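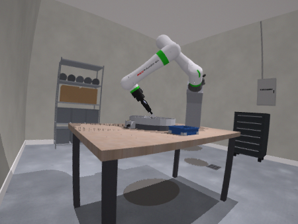 News > Plant and Equipment > Assembly Cell Budget

When will the second assembly cell be ordered? Once the fixture quote from Altıntaş is in, which we expect in April.

The layout work for the Tirport building is far enough along to price. The plan is one arm on a pedestal at the back of a wood-topped table, with the tray fixture and the parts bin in front of it. Plotimier has quoted $2,761 for the table, pedestal mount and bin together. The arm is a separate line and comes out of next year's money.

Delivery on the arm is 16 weeks from the order. Busura wants the floor space marked before then, and the cell needs about 26 square feet more than the old bench did. That means moving the shelving.

Still to be priced are guarding, spare tool tips and 4 days of operator training. Line leads should send tooling requests to the equipment desk before the quote comes back. Requests after that go on the fall list.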